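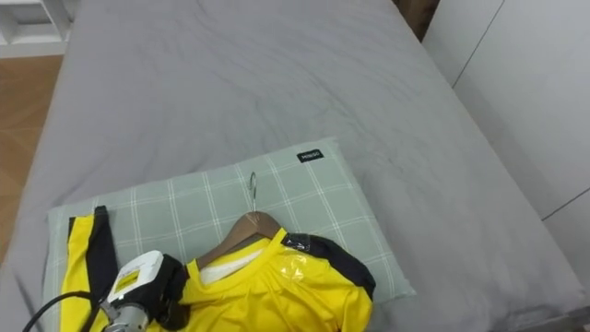

*Wooden hanger, sports shirt problem: a yellow and black athletic shirt laid out on the bed for hanging.*

## The slippery end of the wardrobe

Sports shirts are the garments most often hung badly. The fabric is light and smooth, the neckline is made to stretch over a head, and there is often a crest or number on the front or sleeve that doesn't like being folded. A cotton business shirt will hold its place on almost any hanger. A football or cycling jersey will slide off one shoulder overnight and spend the rest of the season on the wardrobe floor.

Hajar Abdelaziz manages garment storage for Lisero, a small firm in Stultlow that looks after kit for amateur clubs between seasons. The store holds 323 shirts at present, most of them synthetic. She trains new staff on a bed.

"A table is too hard and usually too narrow," she says. "A made bed lets you get the whole shirt down flat, sleeves included, and the sheet grips the fabric a little."

### Working surface

A fitted sheet pulled reasonably smooth is enough. A few creases won't transfer to a knit. Quilts and throws should come off first, as the shirt sinks into them and the hem becomes hard to line up. A pillow under the chest and collar is useful if the person doing the work has a sore back, and it lifts the neckline so the hanger can be slid in from below. Pillowcases with zips or raised buttons should be turned over.

Colour matters more than expected. A grey sheet or a pale green case shows up loose threads and grit against a bright shirt, and both should be picked off before the garment goes into the dark for months.

### Choosing the hanger

Wire hangers leave points in the shoulders of knitted polyester. Tubular plastic is acceptable for short periods. For storage over winter, Abdelaziz uses curved wooden hangers with a metal hook, and checks two things before buying a batch.

The first is finish. Run a thumb along the top and underside of both arms. Any roughness will catch a knit and pull a loop, and the underside is often left unsanded on cheaper stock. The second is width. The end of each arm should stop short of the shoulder seam by a finger's width. On shirts with a contrast shoulder panel, the seam where the colours meet is a poor guide, as it may sit well inside or outside the true shoulder point. Measure to the sleeve seam.

Harvey Simard, who repairs hangers and rails at a workshop called Maksymiv, prefers a matte finish. "High gloss looks good in a shop. A jersey goes straight off it." He sells a thin felt strip that can be glued along each arm, 12 to a packet, and says it should be left overnight before use.

### Getting the hanger in

The common mistake is to push the hanger down through the neck, hook last. This works on a woven shirt with the top button undone. On a crew neck or a close collar it stretches the rib, and the stretch is permanent.

1. Lay the shirt face up with the sleeves clear of the body.
2. Set the hanger on top, hook pointing past the collar, to compare the arms with the shoulders.
3. Lift the hem and pass the hanger up through the body, hook first.
4. Bring the hook out at the neck and seat one arm, then the other.
5. Hold the fabric at the collar with one hand while drawing the shoulders outward with the other.
6. Check that any inner neck lining or tag lies flat against the back.

Step 2 is the one people skip. It takes a few seconds and saves taking the shirt off again.

### Prints, patches and film

Heat-applied badges are the weak point of most shirts. They should never be folded inward against each other, particularly in a warm room, as the surfaces can bond. Clear backing film left on a new badge should stay there only if the maker's card says so. Otherwise it is peeled back slowly, at a flat angle, with the shirt supported underneath.

Of the last batch Lisero took in, 111 shirts had a printed or bonded badge, and 23 of those had some lifting at a corner. Abdelaziz puts most of it down to tumble drying.

### On the rail

Leave two fingers between hangers. Face every hook the same way. Long sleeves should hang straight and not be tucked behind the neighbouring shirt, where they pick up a crease at the elbow. Open shelving beside the rail is suitable for shorts and socks, folded once.

Ollus, a breathable cover sold by the metre, is what Lisero uses over the full rail from August onward. A clean cotton sheet pinned along the top does the same job at home.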